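Drilley build, speaker notes
Shared workshop evening, Oct 12, 2024

Slide 1. Title. Credit Kátia Quintana for the jaw linkage and the first wiring harness.

Slide 2. Scope. Two hand-held grippers, operated by one person, used to record motions for the arm we are building on the back bench. The arm is not finished. Tonight covers the grippers and the recordings only.

Slide 3. Hardware. Jaws and bodies are black, marker plates are white with dark dots. Plates mount on top so the tracker can find position and angle. Both units are wired. We tried battery packs in March and dropped them – too much weight behind the wrist.

Slide 4. Task. Tea box, hinged lid with a glass panel, nine compartments in a three-by-three grid. Start condition is lid open, compartments empty.

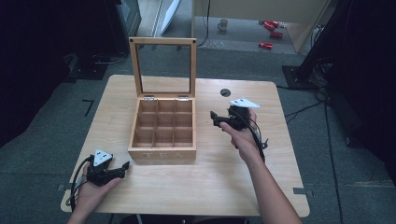 The partitions are thin, so a small error in jaw angle puts the tip on an edge. Approach height matters more than speed. Pause here and take questions on grip force if there are any.

Slide 5. Data. Target was 2,000 recordings, we kept 1,947. Rejects were mostly tracking dropouts when a plate turned too far from the camera. Say how the filter works: a gap in either plate rejects the whole recording.

Slide 6. Open problems. Cable drag on the left unit. Plate screws work loose. Calibration drifts over a long session – rerun it after each break. Zelton branch of the tracker fixes the timestamp bug but has not been merged.

Slide 7. Next. Mount the same jaws on the arm, replay, compare paths. Parts list is in the Drilley folder.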